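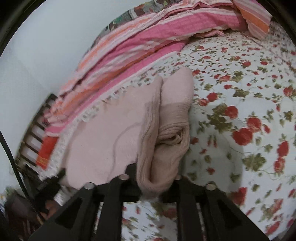

How often should a ribbed knit be washed? For ordinary indoor wear, after every four or five wearings.

October
By the Mulbridge Home Goods Desk

The Jiltent fabric comber is sold for removing pills from sweaters and blankets. The desk used one sample on knits of several weights. The maker, Adomaitis, rates the blade for 200 garments; our trial was too short to test that figure.

On medium knits the comber cleared most pills in two passes. Fine ribbing required a lighter hand, and the head caught twice on loose cuffs. The handle is comfortable, but the lint tray is too small.

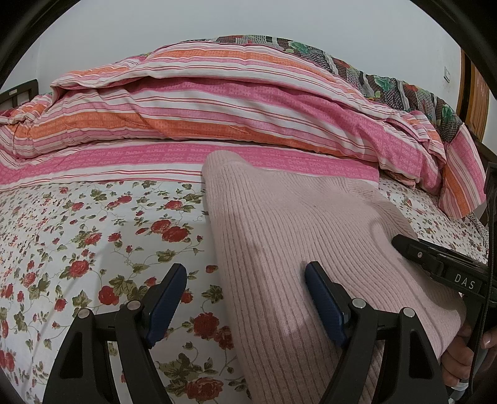
Pink ribbed sweater on floral bedding.

The comber is recommended for medium and heavy knits. Owners of fine knits may prefer the Zorkovwood brush, although it works more slowly.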